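Drornmont library opens its paperwork table for the winter
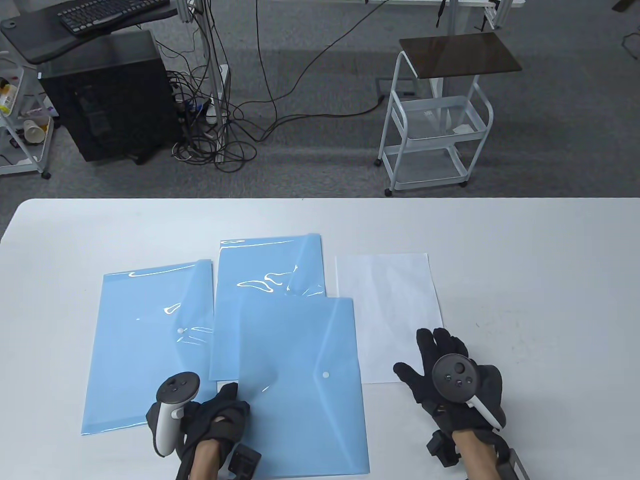
Light blue folders and a sheet of paper on a white table.

Tue 24 November – If you have a kitchen drawer that won't quite close because of all the bills, letters and warranty cards stuffed inside it, the Drornmont library would very much like to see you. The paperwork table is back for the winter, and it will run every week until the clocks change in the spring.

The idea is as simple as it was when it started. You bring whatever you have, in a grocery bag or a shoebox if that is how it lives at home, and someone sits down beside you and helps you sort it into what to keep, what to answer and what can go in the shredder. Folders are free, and so is the coffee. There is no need to sign up ahead of time, though the first hour does tend to fill quickly, and folks coming over on the Galville bus may want to aim for the second.

Safta Anghel, who began the sessions three winters ago after spending a long weekend with her late aunt's papers, has been getting ready since September. "People come in a little embarrassed, and I always tell them my own desk is no better," she said. "We had a gentleman last year who found a savings bond tucked inside a lawn mower manual. He went home very happy, and he came back the next week with his brother!"

Last winter 384 people stopped by, quite a few of them more than once, and the library is hoping for more this time around. The Tzanetos bakery on the corner has promised a tray of rolls for each session, and Drilletti, the stationery store, is giving $1,684 toward supplies and a new shredder. The old one, much loved and very loud, gave up in the spring partway through somebody's phone bills.

Two evenings in the new year will be set aside for tax papers, with 22 seats at each, and those do need to be reserved at the front desk. Helpers can explain what a letter is asking for and where a form should be sent, but they can't give legal or tax advice, and they won't fill in your return for you.

Sessions last two hours, and the doors open 30 minutes early for anyone who would like to get settled with a cup of coffee first. Please use the side entrance – the front steps are still being repaired.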